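多指手 vs 二指平行夹爪,地面软物抓取,求讨论
版块:末端执行器 / 选型

楼主 lim_ctrl
发表于 2019年1月30日

最近在对比两种末端,任务是卧室地面清理:纸巾、揉皱的纸袋之类,捡起来放进床边的桶。A 是 Sokeo 多指手,B 是 Grorkero 二指平行夹爪。头部相机固定俯角,控制器都走 Zurovico 的同一版固件。先贴 A 的两张头部视角。

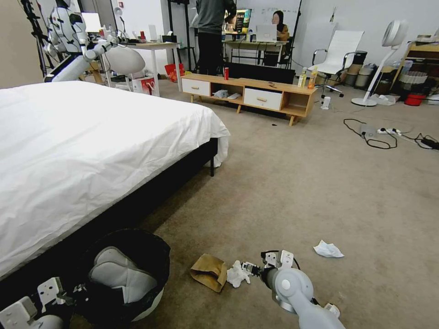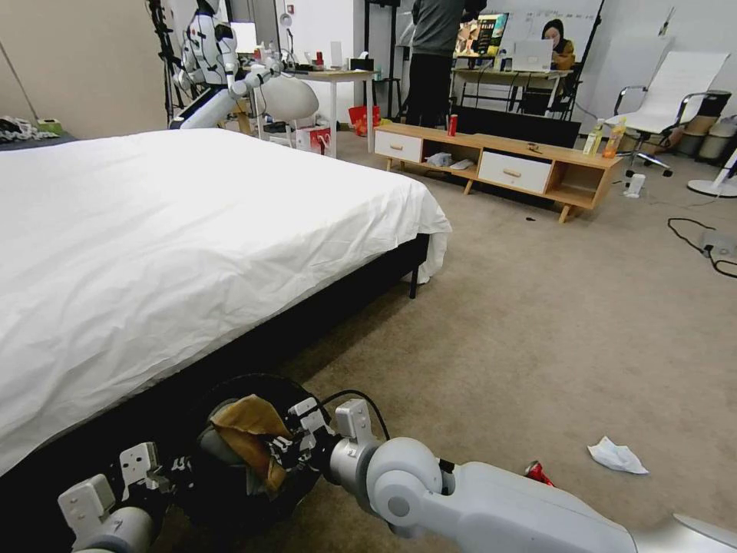
头部相机视角,多指手。图1:右手在白色纸巾旁;图2:纸团在黑色圆桶口,手指未松开。

每种物体各做6次。A 抓纸袋6次都成,抓摊平的纸巾成2次。B 还没跑完,先不下结论。主要问题有两个:
1. 摊平的纸巾贴着地毯,指尖下探多深合适?
2. 放置时指尖进桶,松手后纸团偶尔挂在指节上,有没有靠谱的松手策略?

2楼 夹爪老周
摊平的那种别从正上方下去。指尖先触地,再往回收,靠摩擦把纸拱起来再闭合。二指也能做,前提是腕部有柔顺。纯位置控制压地毯,误差全变成接触力,电机先报过流。

3楼 torque_0
不同意2楼。地毯本身有绒,拱的时候指尖容易先勾绒。我在 Lim 的臂上试过类似动作,换成宽一点的硅胶指垫,垂直下压再捏,比回收稳。指垫宽度比手指数量重要得多,这个任务用多指手属于浪费自由度。

4楼 夹爪老周
回复3楼:你那是长绒还是短绒?短绒我这边没勾过。另外硅胶垫沾灰之后摩擦系数掉得很快,跑一上午就得擦,你的数据是擦完测的还是连续测的?

5楼 torque_0
回复4楼:长绒。每组之前擦一次。连续跑没测,这点我承认。

6楼 Geum-ok Joo
两位讨论的是抓,我说放。图2里纸团有一部分已经在桶里,手还握着,这时候如果所有手指同时张开,纸团有弹性,会跟着某一根手指走。建议分时序:先开拇指,停一小段,再开其余手指,最后腕部沿桶轴线向上抽,不要带横向分量。另外注意图2腕部上方拱起来的那根黑色细线,如果是你们自己外走的,抽手时留意别蹭到桶沿。

7楼 lim_ctrl(楼主)
回复6楼:时序张开可以试,现在确实是同时开。线的问题收到,准备加个线夹贴着腕壳走。

8楼 depth_noise
问一句感知。白纸巾在米色地毯上,深度差就那么几毫米,你们的抓取点是从深度来的还是从 RGB 分割来的?如果是深度,摊平的失败率高未必是手的问题。我看图1右边那张皱巴巴铺开的,换我的深度相机基本就是一块地。

9楼 lim_ctrl(楼主)
回复8楼:RGB 分割给平面位置,高度取周围地毯的平面拟合值,不用纸巾自身的深度。失败的几次看日志,平面位置都在纸上,差在高度和闭合。

10楼 depth_noise
那平面拟合的残差贴一下。地毯有起伏的话,拟合半径取大了,局部高度就不准。还有左右手是不是用的同一套外参?图1左手停在垃圾桶边上,手眼标定在视野边缘通常更差。

11楼 torque_0
同意8楼和10楼的方向。先把高度误差排掉再比末端,否则 A、B 的差异里混着感知。还有每种6次太少,抓纸巾6次成2次,换一天跑可能就是4次。

12楼 lim_ctrl(楼主)
残差明天导。外参是左右手分开标的,上次标定在去年11月,确实该重做。次数会加,每种再补9次,A、B 交替跑,物体初始姿态用同一张表。2楼的回收动作和3楼的宽指垫都排进去,指垫只能先装在 B 上,A 的指尖换不了。

13楼 夹爪老周
指垫只装 B 的话,对比就变成两个变量了。B 至少留一组原装指尖。

14楼 lim_ctrl(楼主)
回复13楼:好,B 分两组。跑完在本帖更新。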